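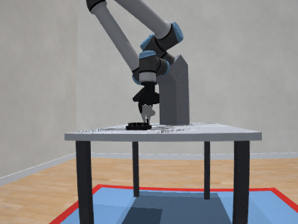
What pipe insulation thickness do I need on a hot water recirculation loop in an unheated crawl space?

One inch wall on 3/4 copper is the usual minimum, and 1.5 inch is worth the money if the loop runs around the clock. Past that the return drops off fast.

Posted in: Plumbing & Hydronics > Domestic Hot Water
Thread: Recirc loop losing heat, crawl space

molgate_mech
Existing loop, 3/4 type L copper, 44 feet out and the same back. Heater set at 130 F. Return comes in at 109 F with the pump on low. Insulation is the gray slit foam, 3/8 wall, taped at maybe half the joints. Pump runs 24/7. Owner wants the gas bill down and doesn't want to wait for hot water at the far bath. Can I fix this with insulation only or do I need to touch the controls?

ewhitfield
Both, but start with the insulation. 3/8 foam with open slits is close to bare pipe at the joints. Use 1 inch fiberglass with a sealed jacket, or 1 inch elastomeric if the space gets damp. Cover the elbows and the valve bodies too. People skip those and then wonder about the numbers.
— Everett Whitfield

tanklessandproud
Disagree on the order. A timer costs 60 bucks and takes ten minutes. If the pump is off from 11 pm to 5 am you've cut a quarter of the run time before opening a single box of insulation.

ewhitfield
A quarter of the run time is not a quarter of the loss. The pipe is still full of hot water when the pump stops and it still cools down. You save something, less than the clock suggests. With good insulation the loss comes down for all 24 hours.

tanklessandproud
Fair on the cooldown. Still the better payback per dollar on day one.

doucet_m
What is the flow on low? 21 degrees of drop over 88 feet of 3/4 sounds like a slow loop to me. Check that the balancing valve is open and that the check valve isn't half stuck. I had one at the Park Street duplexes in February with the same symptoms and the check was full of scale.
Marcus

molgate_mech
No flow meter on it. I can do a bucket test at the return drain tomorrow. Check valve is original as far as I know. Pump is a Pukent, the small three-speed one.

pipe_dope_44
Bucket test on the return won't tell you loop flow. House pressure is pushing that water out of the drain, so you'd be measuring the street main. Strap a thermometer at each end, get the drop on all three speeds, and compare.

doucet_m
Agreed, skip the bucket. If the drop barely changes between low and high, something is restricting it.

molgate_mech
Readings, about half an hour at each speed:
low 130 out, 109 back
medium 130 out, 110 back
high 130 out, 110 back

doucet_m
There's your restriction. Pull the check.

ewhitfield
Yes, pull it. I'd still redo the insulation while you're down there. Quote I got from Cosis for 1 inch fiberglass on a similar run was almost 300 in material.

tanklessandproud
And the timer.

molgate_mech
Check valve is out. Flapper was hung up about a third open. New one goes in this afternoon. Owner has approved up to 650 total, so insulation and timer both fit. Does anyone have a preference on fiberglass vs elastomeric at the hangers?

pipe_dope_44
Either, as long as the hanger goes outside the insulation with a saddle under it. Clamp it tight to the copper and every hanger is a cooling fin.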